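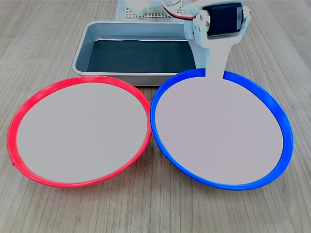

Red dish, blue dish and the tray, arm lowered at the blue one.

Thread: How many demos for a two-dish sorting task?

plisness_arm
Posted February 22, 2018
Hello all. I am teaching a small servo arm to take parts from the tray and put them in the red or the blue dish, depending on the part. My setup is in the photo at the top. Until now I have recorded 178 examples by moving the arm by hand, all of them with the dishes in the same place, side by side and touching. The policy is good when I don't touch anything. If I move the blue dish by the width of two fingers, the arm still goes to the old place and drops the part on the table.
My question is simple: do I record more of the same, or must I start again with the dishes moved each time?

Dakow
Don't start again. Keep the 178 and add new ones with the dishes moved. Swap red and blue also, otherwise it learns "left" and "right" and the color means nothing to it.

wasilewska_lab
I don't agree with keeping them. We had 600 episodes on a similar task, most of them with one layout, and the model followed the majority. We threw out the old set and trained on 128 well mixed ones, and it was better the same afternoon. A small clean set is also easier to check by eye.

Dakow
128 is very little. Was the arm the same every time? Cheap servos drift when they get warm.

wasilewska_lab
Same arm, same servos. We paused between blocks of recording.

M. Agudelo
One more thing about the photo. The end of the link is right over the back rim of the blue dish. If your examples begin with the arm down there, the camera loses a part of the rim exactly when the model must decide. I would start every episode with the arm lifted and to the side, and let it come down only after.
Also I would pull the dishes apart in half of the episodes. When the rims touch, a small error puts the part in the wrong color.

plisness_arm
Thank you, Mercedes, I did not think about the rim. I do start from low, it was quicker for my hand.
Dakow, wasilewska_lab – I can try both. First the old set plus new ones, up to 522 in total, then the new ones alone. Same training settings for the two.

Dakow
Fair. Write down the dish positions for each episode, you will want them later.

Sunico
Does the dark liner in the tray give you trouble? My gray parts were fine on it, the black ones disappeared.

plisness_arm
Only with the black screws. For now I leave them out. I will post the numbers in March.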